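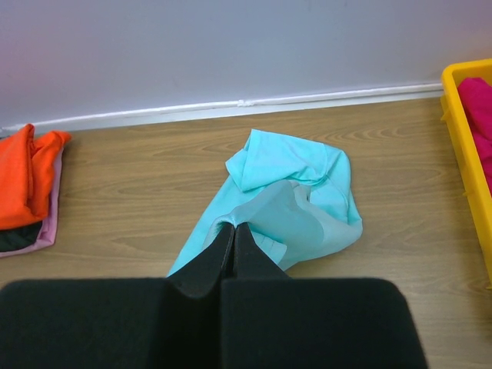

Fingers closed on a fold of the turquoise cloth, wrist view.

Cenano Robotics Club: Cloth Pickup, Exercise 7
Posted 2018-10-26 by Arash Mahmoudi

You need the arm homed and the Noh controller running before you start. Load the cloth profile. The block profile closes too hard.

1. Drop one garment in reach of the arm. Crumpled is fine for the first runs.
2. Jog the wrist until the nearest fold sits between the fingertips.
3. Lower in small steps. Stop when the tips touch the surface under the cloth.
4. Close at speed 48, then wait 1000 ms before lifting.
5. Log the run as held, slipped or missed.

Once you have 9 runs logged, switch to corner grasps. Lay the cloth mostly flat and aim for a corner, with the gap between the fingers lined up on it.

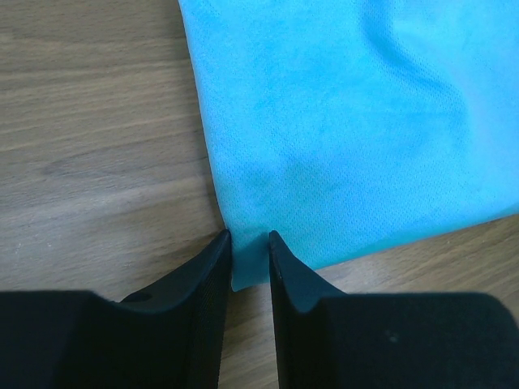
Corner of the blue mesh between the open fingertips.

If the fingers push the corner away, back off and come in lower. Thin mesh folds under easily, so check the wrist view before closing.

Send logs to Joon-young Bae. Exercise 8 covers placing.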